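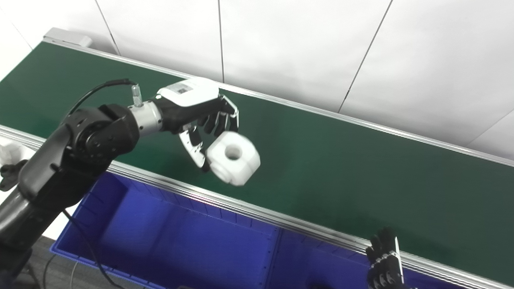
Agnes Åberg has been responsible for the sorting benches at Pradimura since the Vendholm site opened, and she begins with the belt. It is a flat green belt between two aluminium rails, and in her view most questions about sorting small moulded parts come back to what the belt does to the part before it is picked up.

"People ask about speed first," she says. "I would start with the surface. If a part creeps on the belt, you are reaching for somewhere it was a moment ago."

The parts in question are white blocks with a hole through the middle and rounded, bevelled edges. They are spacers for shelving, moulded in the next building and sent across in mixed lots. Åberg's department checks them, takes out the faulty ones and passes the rest to packing. A full lot is 200 pieces.

The shape is less simple to handle than it looks. A square-edged block sits flat and stays put. A bevelled one has a smaller face in contact with the belt and can rock when it lands. The first belt at Vendholm was a smooth grey one, and she did not keep it long.

"It was easy to wipe down, and that was the best thing about it. White on pale grey is poor for the eyes over a whole shift. With green you see the edge of the part at once, and you see a chip in the bevel as well."

The belt was changed in September of the first year. The supplier, Furtado, offered the same material in black, which would have given stronger contrast. Åberg turned it down after a week's trial, as dust from the moulding shop showed on it and was being taken for flash.

The rails were a separate argument. The original drawing had a tall guard on both sides. She asked for low rails instead, so that a part can be lifted out sideways without first being raised clear of a wall.

"You lift every part. If you add 40 millimetres to the lift, you add it to every part in the lot. Low rails mean that something goes over the side now and then. I accept that. It lands in the bin or on the floor, and it is picked up at the end of the lot and checked again."

The bins are blue plastic with ribbed inner walls, placed directly below the near rail. Åberg is particular about the ribs. A smooth-walled bin, she explains, lets damp parts cling to the side, while ribs keep most of the face clear of the plastic. They also stiffen the wall, so a bin can be dragged when full without bowing.

Position matters more than the model. The rim should sit close under the rail, with no gap on the operator's side. Her written instruction gives 21 millimetres as the largest gap allowed, a figure she arrived at by trying to push a spacer through. "It went through at 22 if you turned it. So, 21."

She is less sure about bin depth. Deep bins need changing less often, but the first parts in fall further, and the bevels mark when they strike a bare base. A foam pad was tried and withdrawn – it came loose and ended up in packing with the spacers. The present rule is to use the deep bin and lower the first layer in by hand. She describes this as unsatisfactory.

On gripping, her advice is short. The part should be held across its two flat sides, fingers over the top and thumb beneath, and the hole left alone. New starters tend to hook a finger through it.

"It feels secure, but the part swings, and then you put it down at an angle. The hole is also the surface the customer cares about. The pin has to fit it. I would prefer that nothing touches it until the gauge does."

The gauge is a plain steel pin made by Jolik, kept in a holder at the end of the bench. One spacer in every 40 is tried on it. If the pin binds, the previous 39 are brought back and tried one by one. Åberg has been asked to relax this and has so far declined.

The next change she wants is to the walls. The white panels behind the line clean well, but they reflect the overhead lights on bright days, and she would like a matt finish at bench height. The request has been with the buildings department since spring. In the meantime she has moved two of the lamps.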